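Planning Software Should Be Judged by Its Second Attempt

Position paper, Worolari Program on Automation Practice
Eftychia Raptis

The public discussion of robot software is still organized around a single figure, the success rate. A team reports that its arms completed a task in so many trials out of so many, and the reader is invited to compare that figure with the one in the next report. It is the view of this program that the success rate, taken alone, has become a poor guide for the people who write control and planning software, and a worse one for the people who pay for it.

The difficulty lies in what the number leaves out. A run in which every part is picked up cleanly and a run in which the planner tries the same part four times before it gets a grip are both entered as successes. To an engineer they are different events. The first says that perception and motion agreed with each other. The second says that they disagreed, and that the software either knew this and corrected itself or was lucky.

Our own bench work is done with two arms over a paper mat, on which brake pads, small rings and curved plastic parts are to be sorted into or around a metal tray. None of these objects is unusual. Each of them asks a different question of the software. A brake pad has a clear long side, so an error in its estimated angle shows up at once in the grasp. A small ring looks the same from many angles, and the planner must choose one without much help from the image. A half-round bracket has a center that is not inside the part at all, and a grasp planner that aims for the center will close on air.
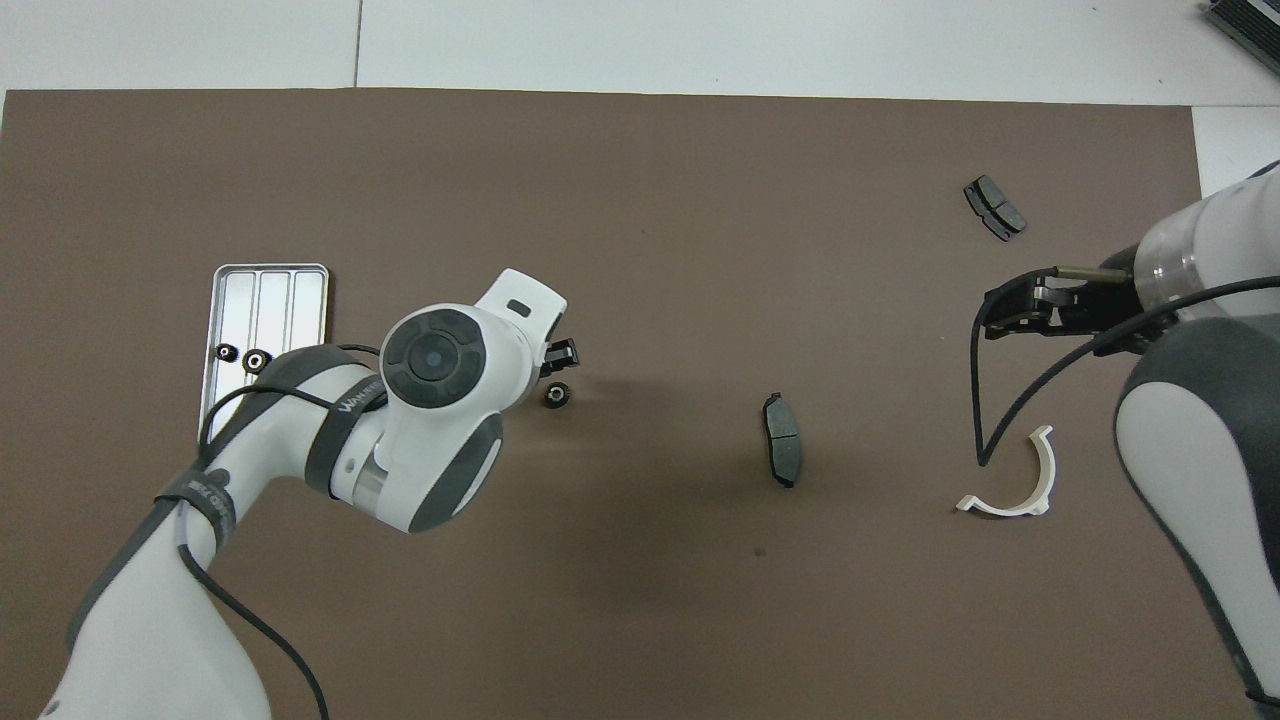 Why not simply train the perception model on more pictures of the parts?
More pictures reduce the number of wrong estimates, but they do not tell the planner what to do with the ones that remain. That decision belongs to the planning layer and has to be written and tested there.

The record supports this reading. Over the period under review the logs contain 3,933 grasp attempts. In 589 of them the first attempt failed, and in 299 of those the planner then issued a second grasp with the same pose as the first. Rosemarie Sperling, who maintains the logging tools, regards this last figure as the most useful one we have produced. It shows a system that had been told it was wrong and had no means of using the information.

The cause was ordinary. The gripper controller reported its closing width after every grasp, and the value was stored, but the planner read only a flag that said the command had finished. A closed, empty gripper and a closed gripper with a ring in it both counted as finished. Facundo Echeverría changed the interface so that the width was passed upward along with the flag, and the planner was given a rule for it. The change took nearly 200 lines, most of them tests.

It may be objected that this is a local fault and carries no general lesson. We do not agree. Layers in robot software are commonly written by different people at different times, and the boundary between them is where useful facts are dropped. The authors of the controller had every reason to report a simple result. The authors of the planner had every reason to accept one. Neither group was careless, and no review of either layer alone would have found the problem.

Two arms make the matter more serious. When both may reach over the same part of the mat, a repeated grasp by one of them holds space that the other has planned to use. The scheduler we inherited, Arkel, reserved that space for a fixed time and released it whether or not the first arm had left. Josefina Troncoso has argued for some years that reservations should be tied to the measured position of the arm, and the present version works in that way. It is slower on paper. Operators have stopped complaining of sudden halts, and we consider the exchange a fair one.
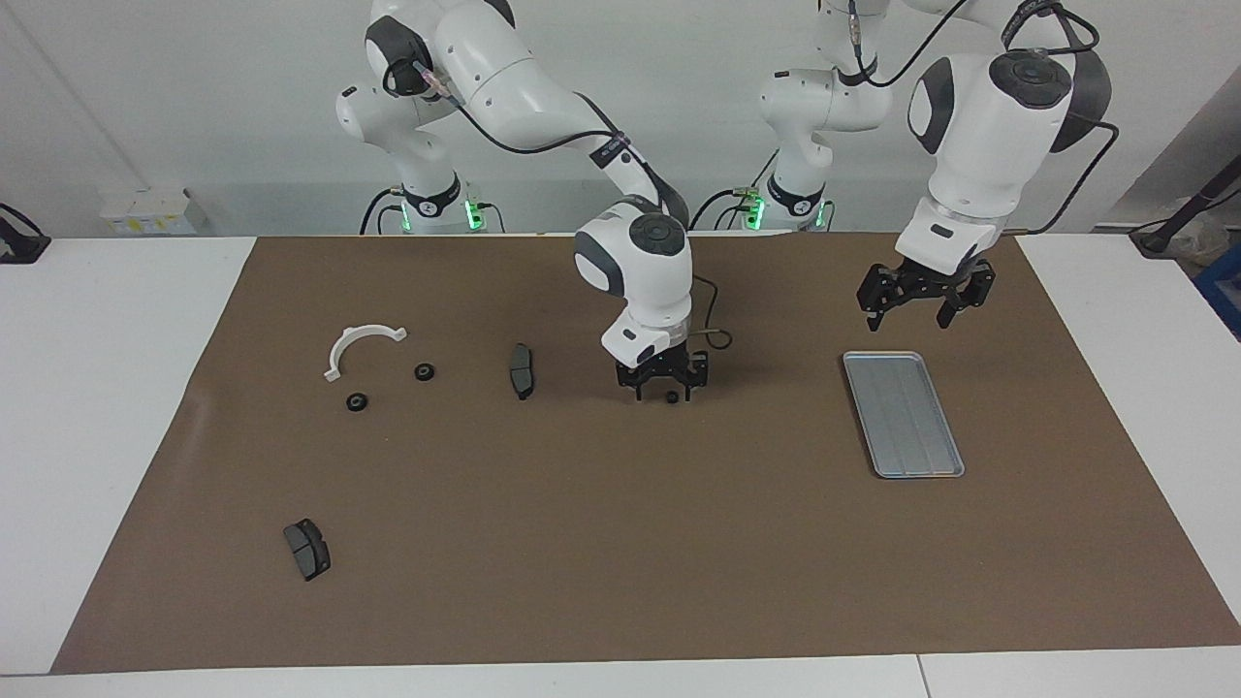

Should the two arms be planned together or one at a time?
Planning them one at a time is easier to inspect and is usually enough when the shared space is small. Joint planning earns its cost when both arms must hold the same object or pass it between them.

There is also a question of tooling, which receives less attention than it should. A failed grasp is cheap to study if the camera images, the estimated pose, the planned path and the gripper reading can be opened side by side on one clock. In many groups they cannot. The images are kept in one place and the controller logs in another, with clocks that drift apart, and an afternoon is spent lining them up before any thinking is done. Engineers in that position will naturally prefer to run the trial again and hope for a better result. We would encourage managers to treat a shared clock and a replay tool as part of the robot, and to budget for them from the start.

Wenceslao Huenchumán has raised a fair concern in reply to an earlier draft of this paper. If teams are asked to report second attempts, they may set the software to give up after the first, and the figures will look cleaner while the work gets worse. For this reason we recommend that three counts be published together: first attempts that failed, second attempts that differed from the first, and tasks abandoned. A team that hides failures in one column will find them in another.

The program will report its own results in this form beginning in October. The log format is open to any group that wishes to use it, and requests for the reader and the replay tool may be sent to the program office.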